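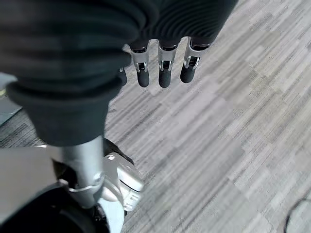 Page last changed: August

Print this page | E-mail this page

Sketari Appendix Builder
Desktop software for appellate briefs and appendices
From Derkero

Sketari puts together the appendix to an appellate brief from the files you already have. You add the orders, transcripts, exhibits and docket sheets, put them in order, and the program stamps the page numbers, writes the table of contents and splits the result into volumes. It was written for small offices that file a few appeals a year and do the assembly in-house. Larger offices use it too, usually with the shared matter list turned on.

What it does

Sketari reads PDF and TIFF files, including scanned pages. Scans are straightened and made searchable when they are added. You can turn this off for a single file if you have already run it through another program.

Page numbers can carry a prefix (App., R., JA or one of your own) and can sit in any of six positions on the page. If the trial court record already has numbers stamped on it, Sketari will move its own stamp to avoid them, or you can place the stamp by hand. The original files are never altered. All stamping is done on a copy kept in the matter folder.

The table of contents is built from the titles you give each document. Dates and docket numbers go in their own columns. When you add or remove a document the contents page and all the page numbers after it are redone, and a change list is printed so that you can check the cites in the brief.

Cite checking

The brief itself can be linked to the appendix. Sketari looks for record cites in your word processing file and compares them with the current numbering. Cites that point past the end of a volume, or to a blank page, are marked in red. Cites that have moved because of a late addition are marked in yellow with the new page number beside them. Nothing in the brief is changed until you accept it.

The program does not check case law, and it does not tell you whether a quotation is accurate – only whether the page is there.

The older-reports table that comes with the program lists abbreviations used in state reports going back to 1864. It is there so that the table of authorities will sort old citations properly. You can add to it from the Tools menu.

Volumes and file size

Set a page limit, a file size limit, or both. Sketari starts a new volume at the nearest document break before the limit is reached. A long transcript that is larger than the limit by itself will be divided, and the contents page will show where. Each volume gets its own cover, with the caption carried over from the first one.

Our standard test appendix is 673 pages in 2 volumes, with a mix of typed transcript, color exhibits and handwritten notes. It is included with the trial copy under Samples, and we suggest building it once before you start on a real matter.

Court settings

Settings for cover wording, page limits and stamp position are kept in a court profile. Several profiles come with the program. Rules change, and some courts have standing orders that differ from the printed rules, so check the profile against the current rules before you file. Profiles can be copied, edited and passed to other users in the office.

Amicus filers who need only a short addendum can use the Addendum profile, which leaves out the volume covers and the docket columns.

Printing and binding

Sketari produces print-ready files with a binding margin on the left side. The margin can be set for comb, tape or saddle stitch. If you use a Wouters desktop binder, choose it from the list and the margin is filled in for you. For any other binder, measure from the edge of the sheet to the inside of the punch and enter that figure.

Licensing and trial copy

Licenses are sold per computer and do not expire. Updates are included for the first year. After that the program keeps working as it is, and you can buy updates when you want them.

The trial copy runs for 60 days with all features on. Volumes made during the trial have no watermark and may be filed. Matters started in the trial open in the full version without conversion.

To order, or to ask for a copy on disc, use the order form or write to Derkero sales. Please include the number of computers and the version of your word processor.

Print this page | E-mail this page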